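Notebook entry, Forus manipulation group
Sunday, January 7, 2024
Subject: counter wiping, hand-held gripper collection, Panwood bench

The purpose of this session was to determine whether the low success rate of the Esedach policy on wiping tasks results from the number of demonstrations or from the way the cloth is handled in them. The October set contained 2,000 demonstrations, nearly all made with one gripper while the other was left off the counter. The present set is two-handed throughout.

Protocol as revised: the operator stands facing the counter and holds both grippers for the full episode. The right gripper moves the cloth. The left gripper stays in contact with the surface so that the filter has a second reference for the height of the counter plane. Episodes in which the left finger lifts for longer than 2 seconds are to be flagged and kept in a separate folder - they should not be deleted.

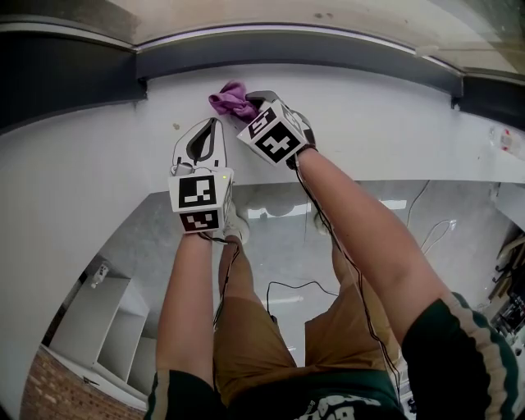 Fig. 1. Right gripper pressing the cloth at the far edge of the counter; left finger flat on the surface.

The far edge remains the difficult region. With the cloth against the back of the counter, the wrist must pitch forward and the marker cube tilts with it. Pose estimates from the head view were noisier here than in the middle of the counter, and the Aliyu filter rejected 211 episodes on the first pass. Most rejections fall in the last part of the stroke. The threshold was left unchanged pending a review of the raw tracks.

Total retained after filtering: 2,043 episodes. This is close enough to the October set to permit a direct comparison without resampling.

Training was started with the October settings and the same seed. No result is available at the time of writing.

Open items:
Review rejected tracks by cloth position before changing any threshold.
Repeat the time offset check between left and right grippers.
Confirm that the evaluation script scores contact along the back edge. The current version appears to stop short of it - see the mask file in the Esedach folder.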